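Litside for Extras and Crew – Frequently Asked Questions

Last updated August 16, 2020

What is Litside?
Litside is an online booking service for background artists, small-part actors and day crew. Production companies post work, members apply, and the whole booking is handled through the site. It is run by Peser and was set up by Gareth Clegg, a former second assistant director.

Who can join?
Anyone aged 18 or over with the right to work in the country where the job takes place. You don't need an agent or any past credits. Under-18s can't hold an account at present, even with a parent's consent.

How much does it cost?
Joining is free. We take 3 per cent of your fee for each completed booking, and nothing if the booking falls through. Productions pay a separate listing charge.

What do I need to set up a profile?
A head shot, a full-length photo, your measurements and the town you live in. A showreel is optional and should run to no more than 67 seconds. Longer files will upload but only the first part will play.

Can I list special skills?
Yes. There is room for 20, including languages, driving licences, riding and musical instruments. Please only list what you could do on the day without practice.

How are people chosen for a job?
The production sees every profile that matches its search and makes its own choice. Litside doesn't rank members and you can't pay to appear higher up.

When will I be paid?
Within 28 days of the shoot. If the money hasn't arrived by then, open the booking and press "Query payment".

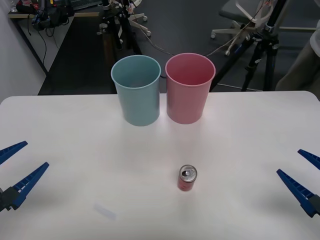

Can I belong to an agency as well?
Most of our members do, and we have no objection. Check your agency contract first, as a few ask for all work to go through them. If you have an agent, add their email address under "Contacts" and they will get a copy of each offer.

What happens if a shoot is cancelled?
If the production cancels less than a day before call time, you are owed the full fee. Before that it depends on the terms in the listing – read them before you accept.

Do you cover jobs outside the UK?
We list work in Estonia through our partner Nurmi. Piret Ots looks after those bookings, and contracts are sent in both English and Estonian. Travel is only paid where the listing says so.

Is there an app?
The phone app, Londard, is due in September. Until then the website works on most phones, though showreels have to be uploaded from a computer.

How do I close my account?
Go to "Settings", then "Close account". Any confirmed bookings must be finished or cancelled first.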